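People wanted to teach a pair of robot arms to fold clothes

Clorkness, Orklow site
Posted September 16, 2025

We need 11 people to help us collect folding examples. Paid, part time, no robot experience needed. Want to get going quickly so please don't sit on this one.

What it is

Two arms, one table, a pile of clothes. You move the arms, they copy you, everything gets recorded. Each go from start to finish is one example. The learning system is trained on those, so it can only get as good as the people showing it. Target for this round is 600 good ones, mostly tops, a few tea towels if we get that far.

We want ordinary folding. Not shop folding. If you get a corner wrong, fix it and carry on, the fixes are useful too. Dropping it on the floor is a restart.

What you'd be doing

Laying out a garment, sometimes flat, sometimes scrunched up (the sheet tells you which)
Working the arms through the fold
Marking each go as keep or bin, and a word or two on why
Wiping down the table and swapping garments between sets
Telling us when something feels off, a stiff joint, a slipping grip, anything

Who we're after

Steady hands and patience, mainly. It is repetitive, we won't pretend otherwise. You'll be on your feet for most of a session but a stool is fine if you ask. Left handers very welcome, we are short of them. Over 18s only. Glasses fine. If you've done sewing, ironing, laundry work, model making, say so, but its not a must.

Hours and pay

Sessions are 5 hours with a proper lunch break, paid on top. 20 pounds an hour. Minimum two sessions a week, mornings or afternoons, you choose and we'll try to fit round you. Training session is paid the same. Work runs until the end of January, maybe longer if the Adeyemi grant is renewed, can't promise.

The set-up

Green top, white table, arms with the blue links:

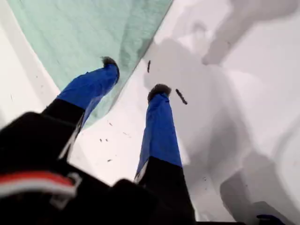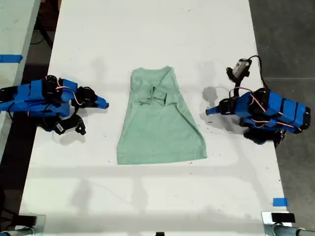 What gets recorded

Arm movements and camera pictures of the table. Hands may show up now and then, faces shouldnt. No sound. You'll sign a short form before you start and you can ask for your sessions to be taken out, up to the point where training begins. Recordings are shared with our partners at Clondevau and no further.

How to apply

Few lines by email to the Orklow office, subject line FOLDING. Tell us which days you can do, left or right handed, and when you could start. No CV needed. We'll ring you for a quick chat and then get you in for a try-out, half an hour, also paid. Places go as we fill them, no fixed closing date.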